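4 min read

The spring session of the Gellon student project began in January, and I have been asked by several readers to set down how the work is organized. I serve as the faculty contact for the group. What follows is my own account and does not speak for the department.

The assignment this term is narrow. Students collect demonstrations of ordinary floor-level chores with hand-held grippers, and the recordings are later used to train a small arm that the Pridine group maintains in another building. The chores were settled in the first meeting: moving a wastebasket, picking up dropped paper, returning a chair to its desk. The target is 400 accepted recordings by the end of the term, of which 300 are to be used for training. The remainder is held back for testing and for the errors that every group makes.
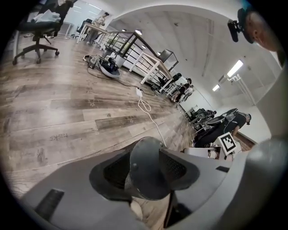

Attendance has been better than in the fall. The group meets at 4 p.m. and closes at 7, and most members stay until the files have been copied and named. File naming was the weakest part of last year's effort. Two students working from different notes used the same label for different chores, and an entire afternoon was spent sorting them out. The present rule is that the label is read aloud before the recording starts, and a second student writes it down.

The members rotate through three roles: operator, observer and recorder. Operators are asked to move at an even pace and to keep both grippers in view of each other where the chore allows it. Giang Lưu prepared the written guide for new operators, a single page, and it has replaced the long document we inherited. I would recommend that any club starting out write the short version first.

The wastebasket has proved to be the most useful object on the list. It is light and round, and it can be taken by the rim from any side – a good property for variety, and a poor one for consistency. Students disagree on whether the approach should be fixed or left to the operator. For the moment it is left to the operator, and the recorder notes which side was used.

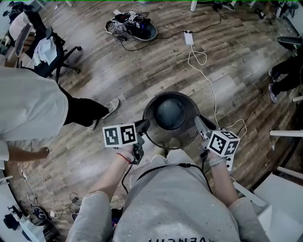
Does a student need to know how to program before joining? Programming is not required for the operator or observer roles, and members who wish to learn it are paired with someone on the data side after their first month.

Review takes longer than collection. Each recording is watched once at normal speed and rejected if a gripper leaves the tracked area or if the chore is abandoned partway. In the first round we accepted 55, fewer than I had hoped for. Most of the rejections came from operators who turned too quickly. The Tudose script, written by two former members, now flags these turns before anyone has to sit through them. 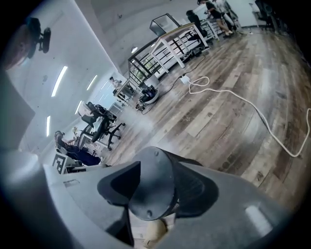

Cúc Giáp wrote in after my previous post to say that the rejected recordings should be kept, on the grounds that a model may learn something from a failed attempt if it is labeled as such. The point is well taken. We have set up a separate folder for them, and the recorder now adds one line on the cause of each rejection.

The next matter is the schedule for the second half of the term. Chairs are harder than wastebaskets – they roll, and they turn while rolling – and I expect the pace to fall when we reach them. Students who wish to take part in the chair recordings should read the one-page guide again and leave their names on the sheet by the door before the March meeting.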